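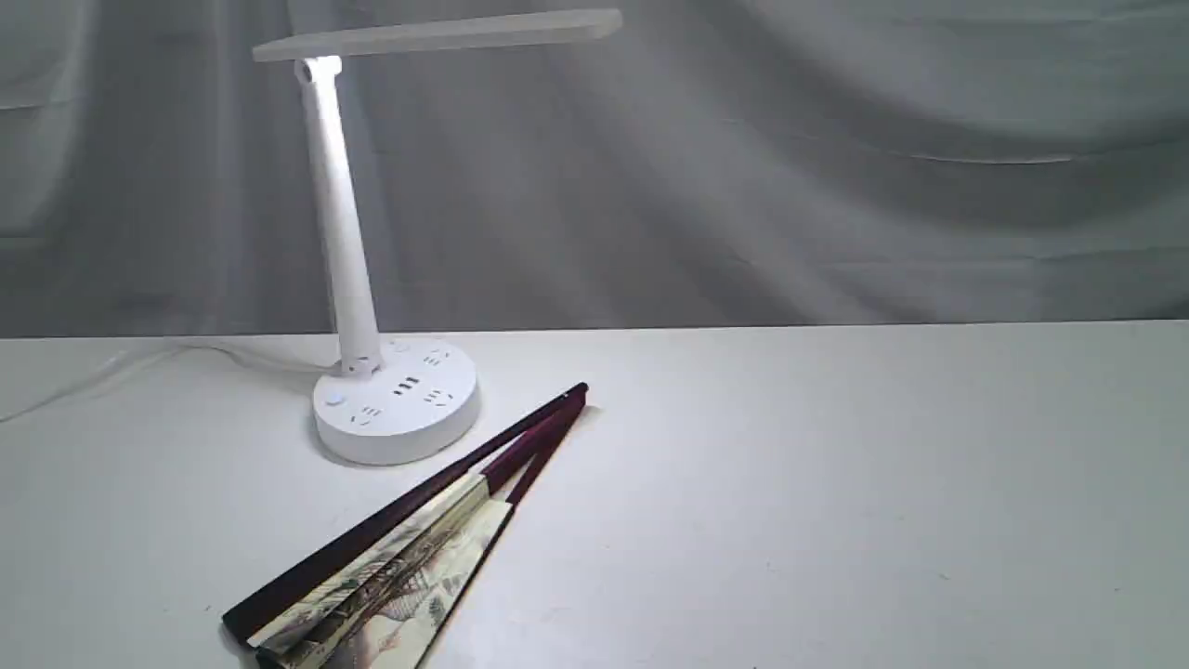
Player record wrong after loan return — appearance totals and squad list
Submitted by: Hutevside FC, registrations desk
Product: Minen Match Records, club portal
Category: Player history
Priority: we set it to High, it has been changed to Normal
Status: Closed (by support), see last entry

Original report

Our captain went to Kamden on loan for last season and came back to us in September. Since the loan was ended in the portal, his player page shows 131 league appearances for Hutevside. That is wrong. It includes every match he played for Kamden. He didn't play those for us, and in one of them he played against us.

The same thing has happened on the club honours page, which the public can see, and a supporter has already emailed to ask whether we gave him his milestone shirt late. We'd like it fixed before the Olszewski Shield program goes to the printer, as the centre pages pull their figures straight from Minen.

Steps to see it: log in to the club portal, go to Players, open his record, choose Career, then filter by club. Pick Hutevside and you get 131. Pick Kamden and you get a blank table.

Browser is current. Cache has been cleared. Please don't ask us to clear it again.

Reply from Minen support, 9:40 am

Thanks for getting in touch. Appearance totals can take a little while to refresh after a transfer is processed. Could you please clear your browser cache, log out of all devices and check again tomorrow morning?

Hutevside, 10:05 am

Cleared again. Same number on the office computer, on the coach's phone and on the public page without logging in. I don't see how a cache on our machine could alter what a supporter reads at home, but it's done.

Reply from Minen support, 2:15 pm

We have looked at the record and the total appears to be correct. The player has 131 competitive appearances in our system.

Hutevside, 2:30 pm

He may well have 131 in your system across both clubs. The heading on the page says "Appearances for Hutevside". I've gone through our own match cards, which are signed by the referee each week, and his loan spell at Kamden was 25 league matches. Take those away and you get 106 for us, and that's the figure we had on the wall of the clubrooms before he left, so I'm fairly comfortable with it.

The goals have moved across as well. He now has a goal for Hutevside in a match that Hutevside lost to Kamden, and your match report for that day lists the scorer under our name. The score at the top of the report is still right, so the report doesn't add up with itself.

Reply from Minen support, next morning

Thank you for the extra detail. This could be related to how the loan was closed. When a loan is ended there are two options, "Recall" and "Return at end of term". Could you confirm which was used? If Recall was chosen, the history may merge into the parent club.

Hutevside, same morning

Return at end of term. Screen print attached to the ticket. The audit log on your side should show it too.

I'd also question the explanation. Even if someone had picked Recall, why would that change which shirt he wore in matches already played? The help page says Recall affects registration status only. Either the help page is wrong or this isn't the cause.

Further testing at our end

We didn't want to sit and wait, so we tried some things ourselves and are recording them so nobody has to suggest them later.

Checked a junior player who was also at Kamden on loan and came back the same week. His record is fine. Kamden matches are under Kamden. So it isn't every loan.

Checked the captain's old team sheets one at a time. The sheets are right. Open any Kamden sheet from last season and he's there in the Kamden lineup with his number and minutes. Only the totals are wrong, so whatever adds them up isn't reading the sheets, or is reading them and then ignoring the club.

Compared the two player records side by side. The captain has two player IDs listed in the small print at the bottom of his page, and the junior has one. We think the second ID was made when Kamden registered him, probably by typing him in fresh instead of searching for him, and that the two were joined when he came home. That's a guess. Nobody here can see how the join works.

Asked Kamden. Their registrar confirmed he was typed in as a new player because the search wouldn't bring him up. They also say they lodged a ticket about the search at the time and were told to clear their cache.

Squad list problem (same player)

With two IDs he is also taking up two places on our squad list. The list is capped at 25 and we're now told it's full. There are 24 footballers on it. Our new goalkeeper can't be added until this is sorted, and the portal's advice is to "release a player". We aren't going to release either copy of the captain without being told in writing which one holds his history.

Reply from Minen support, 11:20 am

Thank you for your patience. We can confirm a duplicate profile was created and later merged. Merged profiles take the club of the primary profile, and this is expected behaviour. We have passed your feedback to the product team. For the squad list, please release the duplicate.

Hutevside, 11:45 am

Expected by whom? If a merge rewrites every match to the primary club, then any player in the league who has been typed in twice has the wrong history, and I doubt we're the only ones. Has anyone checked?

Which one is the duplicate? They have the same name, same birthday and same photo.

Reply from Minen support, 4:10 pm

The duplicate is the profile with the later creation date. We have removed it from your squad list for you. A manual split has been applied to the match history. Please allow overnight for totals to refresh.

Hutevside, following morning

Checked at 8:15 am. Squad list has a free place and the goalkeeper has been registered. Kamden filter now shows the loan matches. Hutevside total reads 104.

That's two short. The missing ones are both matches where he came on as a substitute, early in the season before he went on loan. They aren't under Kamden either. They're on the team sheets and nowhere else.

Reply from Minen support, 1:30 pm

Substitute appearances are only counted where a time of entry was recorded. Please check that the time was entered on both sheets.

Hutevside, 1:50 pm

It was, on both. They counted perfectly well before the merge — that's how we got to 106 in the first place. Sheets attached, with the minute circled.

Reply from Minen support, next day

We have run a recalculation on the profile and the total is now 106. As the issue is resolved we will be closing this ticket.

Hutevside, same day

106 confirmed on the player page and the honours page. The Shield program had gone with a typed-in figure by then, which we'd checked against the match cards.

The goal in the Kamden match report is still listed as ours. I can't reopen the ticket from this end, the button is greyed out, so I'm adding it as a comment and lodging a new one. We'd also still like an answer on whether other merged players have been checked. Until we get one, we'll be keeping our own tally on paper for the rest of the season.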